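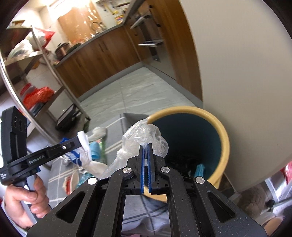 3.2 Liner use and residue in small waste bins

Film liners make up a small share of household plastic by mass but a large share by item count, and most are discarded after one use. We surveyed 38 households in the Plormont district in February and recorded liner type, bin type and the interval between changes. Clear film was the most common type. It holds creases after handling and tends to stand away from the wall of a round bin, as the crumpled bag over the rim in Figure 4 does, so that small debris can reach the bin floor. Residue of this kind was collected with a dry brush and weighed to the nearest 0.1 g.

Figure 4. Clear plastic bag at a round bin with a pale yellow rim; dark debris on the bin floor.

Households that changed liners at intervals of 6 days or more had heavier residue than those on shorter intervals, but the spread within each group was wide. Roughly 20 percent of the residue mass was paper fiber. The remainder was food crumbs, dust and hair, which we did not separate further. Bins in the Mollel subsample were weighed without liners and are left out of the comparison. Liner thickness was not controlled and is treated as a source of error in Section 4.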